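A **clothes hanger** is a device shaped to carry a garment by its shoulders, waistband or hem so that it hangs under its own weight with few creases. The term covers three main families: the shoulder hanger, the bar hanger and the clip or clamp hanger. Hooks, pegs and valet stands serve related purposes but are normally treated separately.

## Terminology

In the retail trade the curved or angled part that carries the garment is called the *arm* or *shoulder*, the part that meets the rail is the *hook*, and the short length joining them is the *neck*. The *span* is measured from tip to tip in a straight line. The *drop* is the vertical distance from the underside of the neck to a line drawn between the tips. A hanger with a large drop has steeply sloping arms.

*Coat hanger* is used loosely for the whole class in everyday speech. In the trade it is kept for hangers with a broadened shoulder, deep enough from front to back to fill the sleeve head of a tailored coat.

## Materials and construction

### Wire

Wire hangers are formed from a single length of drawn steel, bent around a jig and closed by twisting the two ends together at the neck. The twist takes up most of the bending load when a heavy garment is hung. Bare steel rusts in humid closets and can mark pale cloth, so the wire is usually lacquered, galvanized or painted. Dry cleaners use a light grade, often with a cardboard tube over the lower bar to prevent a fold line in pants.

### Coated rod

Coated hangers use a heavier rod under a continuous skin of plastic, applied by dipping or by fusing powder to the heated metal. The skin raises friction against the cloth and covers the cut ends of the rod. Failure usually begins at the tightest bend, where the coating is stretched thin on the outside of the curve. Once the skin splits, water can travel along the metal under the coating, and rust may appear some distance from the opening.

### Molded plastic

Injection-molded hangers are made in one shot, sometimes with a separate steel hook pressed into a socket in the neck. Tubular types are hollow and light. Solid types commonly use an I-section or a ribbed arm, which gives stiffness for less material than a plain bar. Brittleness at low temperature is a known weakness of the cheaper grades.

### Wood

Wooden hangers are cut from flat stock or steam-bent, then sanded and finished. The hook is threaded into the neck and is usually free to turn. Unfinished cedar is sold for its scent. Resinous woods can stain light fabrics and are normally sealed.

## Loading

A hanger on a rail behaves as a pair of short cantilevers meeting at the neck. Bending is greatest close to the neck and falls away toward the tips, and for this reason molded and wooden hangers are often deepest at the center. In wire and rod hangers the lower bar acts as a tie, holding the arms from spreading.

Garments do not load the arm evenly. A woven jacket with padding bears on most of the shoulder length. A soft garment settles until it finds support, and much of its weight may end up on short sections of the arm.
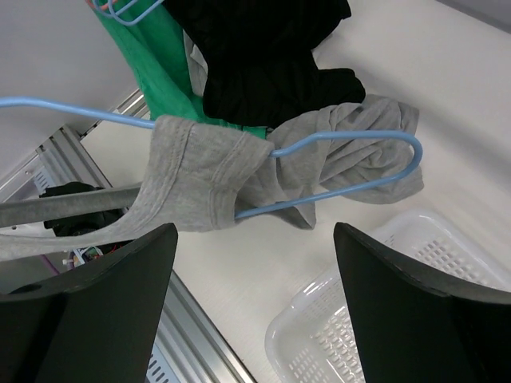
Knitted fabric responds to hanging differently from woven fabric. A knit is built from interlocking loops, and each loop can lengthen by drawing yarn from its neighbors before the yarn itself is put under much tension. The load is therefore met first by a change in shape and only later by the fiber. Seams restrain this movement, as the extra layers and the sewing thread limit how far the loops can open. A light knit on a coated rod hanger, such as the heather-gray one shown on light blue, presents both conditions along a single rod: a thick, stitched section that resists stretching and thinner fabric that does not. Where the two meet, a difference in length can develop over long storage and show as a ripple beside the seam.

The effect increases with the weight of the garment and is greater when the fabric holds water. Heavy sweaters are for this reason usually dried flat. When a sweater must be hung, it can be folded lengthwise and draped over the neck of the hanger, with the body on one side and the sleeves on the other, which spreads the load over a longer run of fabric.

## Shoulder marks

A shoulder mark, also called a *hanger bump* or *nipple*, is a raised point left in the sleeve head by the tip of the arm. It forms when the span of the hanger exceeds the shoulder width of the garment, or when the tip has a small radius. Marks in cotton and wool knits can generally be relaxed with steam. Marks in synthetics that were hung while warm from a dryer may be permanent, as the fiber can take a set on cooling.

Three design measures are used to reduce marking:

- a tip radius larger than that of the arm itself
- a downward curve toward the tip, so that pressure tapers off
- a padded or flocked sleeve over the outer part of the arm

Flocked hangers are thin and grip well. Their surface makes it hard to slide a narrow neckline over the arm, and the usual advice is to insert the hanger from the hem.

## Testing

There is no single test method in general use. Makers commonly report a static load held for a set period, with the sag at the tips measured before and after. In an unpublished comparison, Shalini Rajput and Jacobus Mahlangu loaded 12 rod hangers and 13 molded hangers for 300 hours on a fixed rail. The rod hangers recovered most of their shape on unloading. The molded group showed greater permanent sag, concentrated in the types without ribs. Narayanan Mudaliar later questioned the choice of a rigid test form in place of an actual garment, noting that a rigid form carries load to the tips in a way that cloth does not.

Cyclic tests are less common. A typical sequence lifts and drops the hanger on its hook 200 times under load and then examines the neck for cracks.

## Commercial forms

Hangers for home use are sold in packs of a single type. Among rod hangers, the Ellska has a closed lower bar and a notched shoulder for straps, while the Festen omits the notches and uses a wider tip. Domański supplies a bent-wood pattern with a turned neck, mainly to tailors. The Sketmont system uses a short hook that engages a slotted rail, which fixes the spacing between garments but prevents the hangers from being used elsewhere.

Hotel hangers are often made with a ball-ended pin in place of the hook. The pin fits a ring that stays captive on the rail.

## Disposal

Uncoated wire hangers can be accepted as scrap steel, although loose hooks tend to tangle in sorting equipment and many municipal programs exclude them. Coated rod is harder to process, as the skin must be burned or stripped off. Molded hangers are seldom marked with a resin code, and those with pressed-in steel hooks have to be separated by hand or shredded and sorted magnetically. Reuse through dry cleaners is common for wire types in good condition.

## See also

- Clothes valet
- Garment bag
- Closet rod
- Knitted fabric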